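How a Trombone Knows Where the Notes Are

It doesn't. That's the player's job, poor thing.

A piano has a key for every note, and a trumpet has three valves to push. A trombone has a long tube that slides in and out, with no marks on it at all. Whoever thought this up clearly trusted people a great deal.

First, the buzz. Press your lips together and blow until you sound like a cross bee. The buzz goes into the mouthpiece and sets the air inside the tube shaking. Shaking air is sound.

Now the slide. Push it out and the tube gets longer. A longer tube gives a lower note, so pulling it back in makes the note climb again. There are seven main slide positions, and players learn them by ear and by arm. Miss by a little and the note is sour – everyone in the room will notice, especially the dog.

Tighter lips give you higher notes without moving the slide. If you keep blowing while you slide, you get a long swoop called a glissando. Grown-ups call it a joke after the first 300 times.

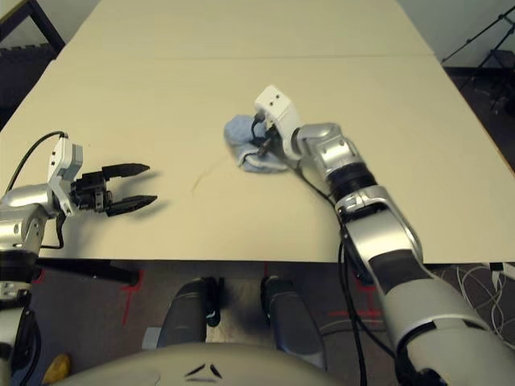

Ieva Urbonaitė writes that her arm was too short for seventh position until she was 12, so she left those notes out and hoped. Her band teacher found out in April.

Plenty of young players start on a smaller trombone, or one with an extra loop of tubing worked by the thumb. The swoop still works fine on both.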